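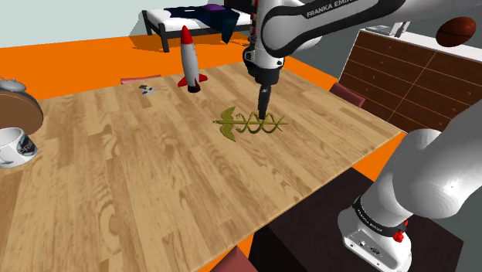
A caduceus on a wood plank tabletop.

Medical Office Receptionist - Edwards Family Clinic, Brusard

Posted 9 January 2021

Edwards Family Clinic is hiring a full-time receptionist for our front office in Brusard. We are a small primary care practice with 3,733 patients on our books, most of them from town and the farms north of it. The position is open now and will stay posted until it is filled.

What you will do

Answer the phones and book appointments. Check patients in and out, copy insurance cards and collect copays. Scan incoming records and fax referrals. Call patients the day before their visit. Keep the waiting room stocked with forms and pens. You will share the desk with one other receptionist and cover for each other at lunch.

We use Delent for scheduling and billing. Experience with it helps but is not required - we train new staff during their first four weeks.

What we need from you

A high school diploma or GED. At least two years in an office, store or other job where you dealt with the public. Clear speech on the phone and accurate typing. You must be able to keep patient information private, and you will sign a confidentiality agreement before you start. Spanish is a plus.

The job includes standing, bending to low file drawers and lifting boxes of paper. A background check is required.

Hours and pay

The clinic opens at 8:00 and the desk is staffed from 7:30. Staff take turns working late until 6:30. No weekends or overnight shifts. Pay is hourly and depends on experience. We offer health insurance after the training period, paid holidays and a $1,000 bonus after your first full year. Parking behind the building is free.

Masks are required in all parts of the clinic.

How to apply

Send a resume and a short cover letter to the office manager, Edwards Family Clinic, Plasta Building, Brusard, or drop them off at the front desk in a sealed envelope. Please include the names of two work references and the date you could start. We contact references only after an interview.

Edwards Family Clinic is an equal opportunity employer.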